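Home | Courses | Materials | Handouts | Contact

HOS 633: Textile Care and Linen Management
Handout 6: Fiber, Fill and Thermal Resistance in Bedding

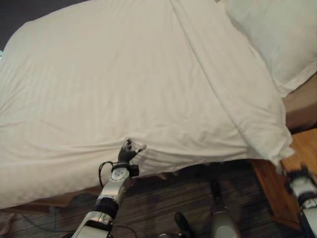 Fig. 1. White duvet and pillow on a bed.

Print this page | E-mail this page

Read before the laboratory session. Bring a calculator and your notes from Handout 5 (yarn and weave).

1. Scope

This handout covers heat transfer through a bedding assembly, the units used to report it, and the effect of laundering on fill. Mattress construction is treated separately. Flame resistance is not examined in this course.

2. Heat loss from a sleeper

A resting adult gives off heat at a nearly steady rate. The heat leaves by conduction into the mattress, by conduction and radiation through the cover, by convection at the openings near the neck and shoulders, and by evaporation of moisture from the skin and lungs. Bedding mainly controls the second and third of these.

Still air is a poor conductor. A fill works by dividing air into spaces small enough that it does not circulate. The fiber itself conducts heat better than the air it holds, so adding fiber without adding thickness gives little benefit and may reduce performance.

3. Units

Thermal resistance R is expressed in square meters kelvin per watt. One tog equals 0.1 of this unit. One clo equals 0.155. To convert clo to tog, multiply by 1.55.

For layers in series, resistances add:

R(total) = R(1) + R(2) + ... + R(surface air)

The sum assumes that the layers are not compressed. A heavy blanket placed over a lofty duvet reduces the thickness of the duvet, and the measured total will be below the calculated one.

4. Fill types

Down. Clusters have no central quill and recover well after compression. Fill power is the volume occupied by a fixed mass under a fixed load. It describes the fill only. Two duvets of equal fill power can differ in warmth if the mass of fill differs.

Polyester. Hollow and crimped fibers are common. Recovery is lower than that of down over repeated cycles, but the fill dries faster and keeps more of its loft when damp.

Wool. Lower loft for a given mass, high moisture regain. Shrinkage in hot washing is the main limit on institutional use.

5. Shell fabric

The shell must hold the fill and pass water vapor. Down requires a tight weave. Coatings reduce leakage but raise vapor resistance. Record the weave, the finish and the stitch pattern for every sample. Stitched-through quilting leaves thin lines where R is low; baffled construction avoids this at higher cost.

6. Laundering and loft

Incomplete drying is the usual cause of clumped down. The shell may feel dry while the core is still damp, so weigh the item before washing and again after drying. Return it to the dryer if the second mass is higher.

Worked problem. A duvet sample has an initial loft of 80 mm. After five cycles the loft is 68 mm. Loss = 12/80 = 15 percent. If R is taken as proportional to thickness, a duvet first rated at 10 tog would now be rated at 8.5 tog. State the assumption in your answer.

Exercise. Repeat the calculation for the Heywood and Skedmont samples using the April data sheet. Show units at each step.

Comments (3)

dk_linen: In section 3, is surface air counted on both sides of the duvet or only on the outside?

Course office: Outside only, for the problems in this handout.

rowan44: The April data sheet lists loft in cm for Skedmont and mm for Heywood. Convert before you start.

Previous | Next | Back to top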